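Subject: Re: [Nornport-users] Tana gripper kit, worth it?

On Sunday the list got this:
> Has anyone run the Tana kit on soft or thin items? Rathore
> quotes us 500 for the pair of fingers and the wrist camera.

We bought ours at that price. Setup took 45 minutes.

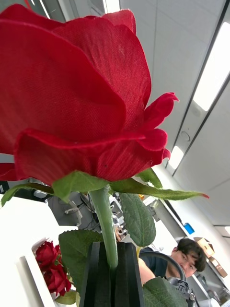 Grip force is the setting to watch, and the default of 6 is too high for thin parts. The ridged fingers close flat on a fabric rose's stem, and the wrist view still takes in the sepals and most of the bloom. I'd buy it again, but ask Rathore for the longer cable.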